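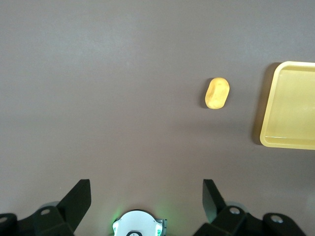 **Cimwood play food: potato with serving tray**

Single potato, rounded oval, pale golden yellow with a lightly dimpled skin. Supplied with one shallow rectangular tray in yellow plastic, raised rim, rounded corners.

- Item no.: 512
- Potato length: 8 cm
- Minimum trade order: 100 sets
- Packing: plain carton, no inner bag

Wipe both parts with a damp cloth. Do not put in the dishwasher. Color may vary slightly between batches.

The tray also fits the Talard shop counter and can be ordered separately. Stock at the Cabrera warehouse is over 4,000 sets; the next delivery is due in January. Trade inquiries: Benjie Sison, Seroditz sales desk.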